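About Hallville

Shares 7 | Comments 3

Most cleaning companies will tell you they love cleaning. We doubt it. Hallville was started by two people who had read too many brochures promising a sparkling home and then run a finger along the top of the door frame.

Marjorie Ackroyd had kept house for other people for years before she put her name on a lease. Dwight Sandhu ran the supply room at a school and spent his afternoons throwing out gadgets that a salesman had sworn would replace the broom. They opened in April with one van and a shelf of brushes.

What we do is plain. We clean homes, small offices and workshops, and we teach short classes in how to do it yourself. The classes annoy people who think we are giving away the business. So far the business is still here.

We don't use the word "deep" unless we can say what it means. Sprays that claim to kill everything in a second get tried on our own kitchen floor first, and most of them go back. Dwight keeps a notebook of these trials. It has passed 200 entries and the word "no" shows up a lot. We were talked into a scented floor wipe called Betora for one season and would like that season back.

Our starting point is dry pickup. Get the crumbs, grit and dust off a surface before any water goes near it, or you are making mud and pushing it into the corners. A hand brush and a dustpan will do this on a table, a stair or a car seat. We have looked at 1,753 products since we began (Marjorie insists on the exact number) and we still hand every new student a brush and a pan on the first morning.

Shiny surfaces get a class of their own. Gloss hides dust when you look straight down and shows every grain from the side, so we ask students to crouch before they say they're done. Some of them roll their eyes. They crouch anyway. 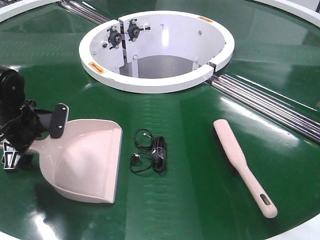
Pale pink dustpan and matching pale pink brush, glossy green round table.

Are the pink ones better than the gray ones? We have seen no sign of it. Look at the front lip of the pan and the ends of the bristles before you pay extra for a color.

We don't offer a loyalty card, a monthly plan or a "signature scent." Quotes are given after we have seen the room, and if a room only needs an hour with a brush we will say so, which has cost us a few jobs. Marjorie answers the phone until 3. After that you get Dwight, who will ask what you've already tried and probably tell you to stop using it.

3 Comments | Share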